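Visit Report: Garment Care and Sorting Rooms, Prelano Textile Reuse Center

Prepared by Babita Saxena, Household Programs Office

In July the Household Programs Office visited the Prelano Textile Reuse Center at the invitation of its operations department. The delegation consisted of 3 members of staff. The purpose of the visit was to learn how the center receives, sorts and prepares small garments for redistribution, and to consider which of its practices could be adopted at our own site in Grorska, where the clothing room is due to be refitted.

The group was received at the main entrance shortly after nine in the morning and given a short introduction to the building. Prelano occupies two floors of a former upholstery workshop. Intake and washing are on the ground floor. Sorting, folding and packing take place upstairs, where the light is better and the floor is level enough for carts. The freight elevator was under inspection during our visit, and the group used the rear stairs.

Intake

Donated clothing arrives in closed sacks and is weighed before it is opened. Coats, bedding and shoes leave the line at this point and are handled in a separate area that was not part of the tour. The remaining garments are washed according to fabric weight. The center washes socks in mesh bags, with no more than 25 pairs to a bag, and dries them on low heat. Staff told us that this limit was introduced after an earlier period in which single socks were frequently lost between the washing room and the upper floor.

Sorting and Pairing

Most of our time was spent with the small garments section. Socks account for a large share of the work there, and the center has given considerable thought to a task that is often left until last. Each batch is spread out on a table and matched first by color, then by length, and finally by the condition of the heel. Pairs that differ noticeably in wear are separated again. Striped and patterned socks are matched before plain ones, a sequence that the section prefers for new staff.

Matched pairs are rolled from the toe, and the cuff of one sock is turned over the roll to hold it closed. The delegation asked whether this stretches the cuff. The section acknowledged that it does so over time, and that heavier wool pairs are therefore folded flat and banded with paper.

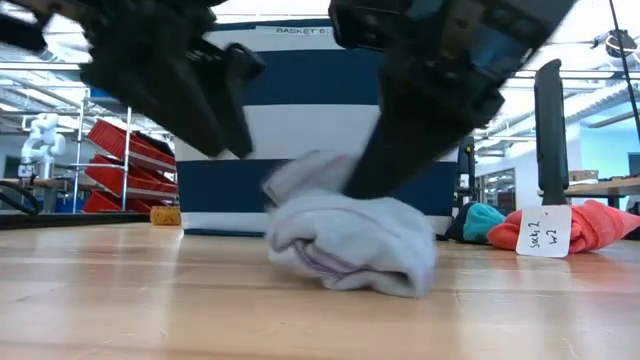

Finished pairs go into fabric baskets, each of which carries a label that corresponds to a line on the packing sheet. The baskets are soft enough to be pushed together on a shelf and are washed along with the table covers at the end of each month. Prelano previously used rigid plastic bins, which were easier to stack but took up the same space whether full or empty. The older bins have been kept for shoes.

Single socks are held for 12 weeks. Those that remain unmatched after that time are sent to Fledalico, a local firm that cuts them into cleaning cloths. Members of the group found the holding period generous in view of the shelf space it requires. The section replied that a useful number of matches is made in the later weeks, particularly among children's socks.

Packing and Dispatch

The packing area adjoins the sorting room. Orders are assembled from the labeled baskets in the morning and leave the building after lunch. The packing sheet, known in the building as the Nakamura sheet, lists sizes down the left side and basket labels across the top. A blank copy was given to the delegation and is available from this office on request. The group observed that the sheet has no space for remarks, and several of those on the clipboard had notes written along the margin.

Observations for Grorska

The delegation recommends that the clothing room at Grorska adopt labeled fabric baskets for small garments and that the present open shelving be retained for them. A limit on the size of washing batches should be tried as well. The practice of holding single socks cannot be copied in full with the space available, and a period of about six weeks is suggested as a starting point.

The office thanks the staff of the Prelano center for their time and for their patient answers. A return visit by 2 members of the small garments section has been proposed for the fall, once the refitting at Grorska is complete.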